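Most of what you see around you has a color because it takes in some light and sends the rest back. This page explains how that works, and why white and black are special cases.

## Light is a mixture

Sunlight looks as if it has no color at all. It is a mixture of many colors that reach your eye together. A glass prism can spread the mixture out, and so can raindrops, which is how a rainbow forms.

Light travels as waves. The distance from the top of one wave to the top of the next is called the **wavelength**. Red light has the longest wavelength your eye can detect. Violet light has the shortest. The others - orange, yellow, green and blue - lie in between.

## What a surface does with light

When light hits a surface, three things can happen to it.

- It can be **absorbed**. The surface takes the light in and gets slightly warmer.
- It can be **reflected**. The light bounces off.
- It can be **transmitted**. The light goes through, as it does with a window.

Most surfaces do more than one of these at the same time. A ripe lemon absorbs most of the blue and violet light and reflects most of the rest. Your eye receives the reflected part and your brain reports "yellow."

Pink works a little differently. There is no pink in a rainbow, because no single wavelength looks pink. A pink surface reflects a lot of red light and a fair amount of all the other colors as well. Pink is therefore a mixture, close to what you get when you add a little red paint to a lot of white.
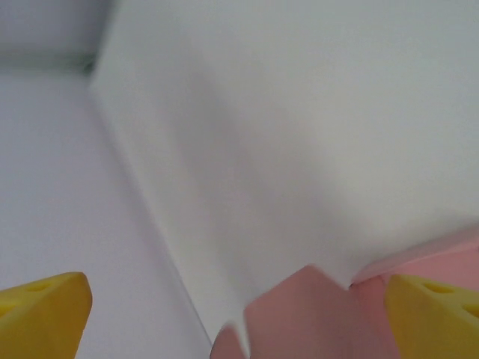

*Yellow and pink surfaces, with a mostly white background.*

## White and black

A white surface reflects nearly all the wavelengths in equal amounts. A black surface absorbs nearly all of them. This is why a black car parked in the sun gets hotter than a white car parked next to it.

No ordinary surface is perfect. White paper absorbs a small part of the light, and black cloth reflects a small part. If black cloth reflected nothing, you would not be able to see its folds.

White also depends on the lamp. Under a red lamp, a white sheet has only red light to reflect, so it looks red. A green leaf under the same lamp looks almost black, because it absorbs most red light and there is no green light for it to send back.

## Shiny and matte

A mirror and a sheet of paper can both reflect most of the light that reaches them, yet they look very different. The mirror is smooth, and every ray bounces off in one direction. Paper is rough when seen under a microscope, and the rays scatter in all directions. A surface that scatters light is called **matte**.

## Try it: the cardboard test

You need two sheets of cardboard, one white and one black, two thermometers and a sunny windowsill.

1. Place the sheets side by side on the windowsill.
2. Put one thermometer under each sheet.
3. Write down both temperatures.
4. Wait 30 minutes.
5. Write down both temperatures again.

Subtract the first reading from the second for each sheet. The larger number belongs to the sheet that absorbed more energy. Clouds will make the difference smaller. Repeat the test on another day and compare.

## How the eye sorts colors

The back of the eye has cells called **cones**. There are three kinds. One responds best to long wavelengths, one to middle wavelengths and one to short wavelengths. The brain compares the three signals and works out a color.

Purple needs two of them. When the long-wave cones and the short-wave cones both respond strongly and the middle ones respond weakly, you see purple. Add white light to purple and it becomes paler, and we call it lavender.
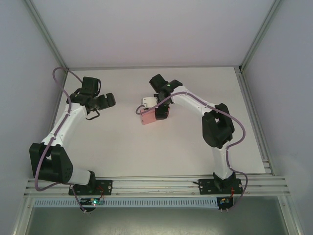 Candela Arroyo wrote to ask whether a white wall would still be white in a room with no light at all. The paint would be the same, and it would reflect light again as soon as a lamp was switched on. But color as you see it needs light entering an eye. In total darkness there is no light to reflect, so you would see no white, no black and no wall.

## Words to know

**Absorb:** to take light in.

**Cone:** a cell in the eye that responds to a range of wavelengths.

**Matte:** not shiny; scattering light in many directions.

**Wavelength:** the distance from one wave top to the next.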